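Fault notice: finger slip on the hand-held grippers

From the Skarkora workshop newsletter, 13th February

Two of our hand-held grippers have been pulled from use after one finger moved on its mount during a recording session. No one was hurt. The fault is easy to miss, so please read this item before you check out a unit, even if you have used the grippers for months.

What happened

The operator was picking small parts off a table and placing them in a tray. Partway through the session the right finger began to lag behind the left when the trigger was squeezed. The parts were still being picked up, so the operator kept going. On the next part the finger rotated on its mount, the tips crossed, and the part shot sideways off the table. It landed on the floor well away from anyone.

Jean Moffat stripped the unit the same afternoon. The clamp screw at the base of the right finger had backed out and the bore had worn slightly oval. She then checked the rest of the shelf and found a second unit with a loose clamp screw, though the bore on that one was still round. Both units had come from the Coste batch, printed last April.

The log shows 3,809 open and close cycles on the failed unit since its last inspection. Our own rule calls for an inspection every 400. The reminder was tied to the old tablet, and when we moved to the Flanine logger it was not carried over. That was our mistake and not the operator's.

The fingers are dark molded parts with a small round hole near the tip, and with the jaws wide open over a bare stretch of table it is easy to compare one side with the other. Do this at the start of every session, before you pick anything up.
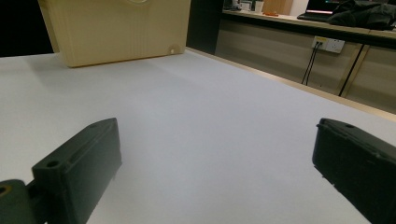 What to do before each session

Open the jaws fully and look at both tips. They should be angled in toward each other by the same amount.

Hold the body still and try to turn each finger at its base. There should be no play. If you feel any, stop and tag the unit.

Squeeze and release the trigger ten times with nothing in the jaws. Listen for clicking.

Wear eye protection. This was optional for hand-held work and is now required.

What we are changing

The inspection reminder is back in the logger, set at 400 cycles. All clamp screws are being replaced with the locking type, and Jean is marking each one with a paint line so that movement shows. Zukari is sending new mounts for the Coste batch. Until they are fitted, those units stay on the red shelf.

The 556 clips recorded with the failed unit since its last inspection are on hold. The later ones may show the finger out of position, and 80 of them will be reviewed first. Please leave that folder alone for now.

If you noticed a finger lagging or clicking in the past few weeks and did not write it down, tell Jean which unit it was.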